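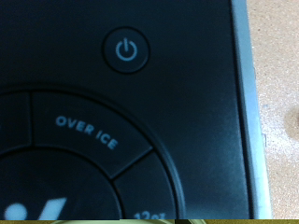

Getting soccer kit clean (and keeping it that way) when you wash for a whole team

I took over the shirts for our under-twelves in May and thought it would be a matter of one extra load a week. Ha! We play on the low field at Hosden, where the goalmouth turns to soup after ten minutes of drizzle, and the first bag I opened smelled like a pond. I've ruined a few things since then and learned a fair bit, so I'm putting it all in one place for whoever gets the bag next.

Mud first. Let it dry. I know, it feels wrong to leave it, and my first instinct was to run everything under the hot tap, which just pushed the brown further into the white sleeves. Now I hang the shirts over the garage door rail overnight and in the morning I take them outside and whack them against the fence. Most of it falls off. What's left gets a stiff nail brush, working from the back of the fabric, and then a soak in cold water with a scoop of plain powder for 40 minutes. The socks get longer. The socks always get longer.

Grass stains are a different animal. I dab on white vinegar mixed half and half with water, leave it while I have a coffee, rub in a bit of dish soap and rinse. Try it on an inside seam first if your shirts are a strong color. Ours are a dark green so I got lucky there, but the away set is yellow and I was nervous the whole time.

For the wash itself I stick to 40 degrees (my machine came from my sister's place in Europe and only speaks Celsius, so that's warm on an American dial), everything inside out, zippers closed, and no fabric softener at all. Softener leaves a coating on polyester that holds on to sweat, and it makes the numbers peel too. I lost the 13 off the back of a shirt that way, one whole digit gone and the other one curling up like a potato chip. You can press a peeling number back down with a cool iron and a sheet of baking parchment, pushing straight down and not sliding, but it never lasts as long as the first time.

Do not tumble dry the shirts. Shorts will put up with it on low. Shirts go on hangers, and shin guard sleeves go over a chair back with a towel under them.

On to cleats, which I'd been doing all wrong. Knock them together at the field before they go anywhere near your car. At home, take the laces and insoles out, scrub the soles with an old dish brush and a bucket of lukewarm water, and wipe the uppers with a damp cloth. Then stuff them with newspaper and leave them somewhere airy,

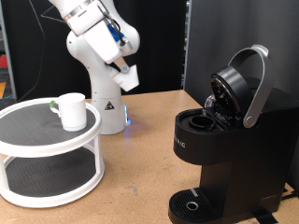

well away from any heater, and change the paper after 2 hours when it's gone soggy. I dried a pair on the radiator once and the sole came away from the toe like a mouth opening. Laces can go in with the socks in a mesh bag.

Goalie gloves need their own paragraph because they cost so much! Rinse them in lukewarm water while they're on your hands, squeeze (never wring) and work in a drop of mild soap if they stink. I use the Praltetti glove wash at home because a neighbor gave me half a bottle, and baby shampoo when it runs out, and I can't tell which is which afterward. Dry them flat in the shade. The palms should be a tiny bit damp before the next game or they won't grip.

The bag itself is the thing I forgot for months. Ours is a big blue Steltska duffel and the bottom had become a sort of compost heap. Shake it out over the lawn, wipe the lining with warm soapy water, prop it open with a coat hanger until it's bone dry, and leave an open box of baking soda inside between games. I swap the box when I remember, usually about when the smell comes back.

One more on balls, while I'm at it. Wipe them with a damp rag, let a bit of air out if they're going away for the winter, and put a drop of silicone or glycerine oil on the needle before you pump them back up. I snapped the valve on a nice Falcão match ball by shoving a dry needle in, and I'm still cross with myself.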